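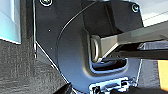
Week 7: Buying a gripper kit – the Dullix wrist module
Handout, N. Rugemalira

Read the Maleo data sheet before class. It is short and very sure of itself.

The kit costs 2,000 with the wrist camera and bracket. The fingers are extra, as fingers tend to be. Maleo rates it for 81 grasps between recalibrations; the warranty page says 10. Be ready to say which number you would sign for.

Questions to put to any vendor:
Who replaces a worn finger, and how fast?
Can the wrist plate come off without special tools?
Does the software still open if the license lapses?

Caroline Biwott has the loan form. Written reviews go to her by the February deadline, one page, no adjectives borrowed from the brochure.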